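Otby Sititz

The Otby Sititz is a small two-door estate car designed by the Norwegian engineer Njål Aasen and built by the firm of Otby. It was sold mainly in Scandinavia, where buyers were thought to be patient. It had a rear-mounted Stoser engine, a plastic roof and a tailgate that opened sideways, and it is remembered chiefly for the tailgate.

Origins

Otby had made farm trailers before it made cars, and early critics felt the change of direction had been a gentle one. Aasen joined the firm to improve its trailer axles and began sketching a car in his lunch hours. His employers came across the drawings, assumed that a customer had ordered them, and approved a prototype. By the time the misunderstanding was cleared up, the body had been welded together.

The name has never been properly explained. Otby's own brochure says that Sititz was "chosen for its sound". Aasen later told a club newsletter that it had been the password to the drawing office store cupboard.

Design

The body was steel up to the waistline and glass-reinforced plastic above it. The panels were shaped by the coachbuilder Bai, which had previously specialised in hearses and gave the Sititz its long side windows and its air of quiet regret. The two materials expanded at different rates in warm weather. Owners in the north rarely noticed, while those who took their cars south for the summer learned to carry a roll of tape.

Placing the engine at the back of an estate car meant that the load floor sat well above the bumper. Otby described this as "a convenient working height". The floor would take a sack of potatoes without complaint and, after a long climb, was generally believed to start cooking them. A padded mat was added to the options list the following June.

The tailgate was hinged on the left, which placed anyone unloading at the kerb on the wrong side of it in every country where the car was officially sold. Bai offered to move the hinges. Otby declined on the grounds that the brochures had been printed.

Engine and performance

The Stoser engine was an air-cooled twin first intended for a water pump. It produced 20 horsepower in standard form, and a later version with a larger carburettor produced more noise. Maximum power arrived at 3000 rpm, and there was little point in waiting for anything after that. Otby gave the top speed as 55 mph in its English-language literature, with a footnote about headwinds.

The gearbox had three forward speeds. Reverse was found by pulling the lever upwards and to the left, in the direction of the driver's knee, and road testers differed only on how much this hurt. Steering and brakes were widely praised – the brakes came straight from Otby's heaviest trailer and were much too good for the car.

Reception and later years

Reviewers were kind about the ride and careful about everything else. One called the Sititz "a car for people who have somewhere to be, eventually". Sales were respectable in rural districts, where Otby's dealers already had the trust of farmers and would take livestock in part exchange. The practice was quietly dropped after the dealers ran out of fields.

A saloon version was drawn but not built, and Otby went back to trailers. Aasen stayed on and is said to have been relieved.

Survivors

Steel sills and front floors rust badly, while the plastic roofs last more or less for ever. A number of them have gone on to second careers as cold frames and hen houses. Complete cars come up for sale now and then, usually described as running and occasionally seen to do so.

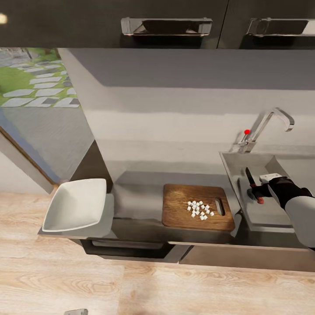 Trim is the hardest part of any Sititz restoration, as Bai used whatever fittings it had on the shelf and kept few records of the shelf. The interior door pulls are a case in point, being plain chrome bars of no known pattern. Restorers have largely given up on autojumbles and taken to kitchen showrooms, where a polished bar handle of the kind seen on these charcoal cupboards will do nicely once the screw holes have been persuaded to line up. Concours judges have been known to object, although the club has yet to find an original pull with which to prove them right. The tailgate handle is easier, as it is shared with the Otby horsebox and can still be ordered new.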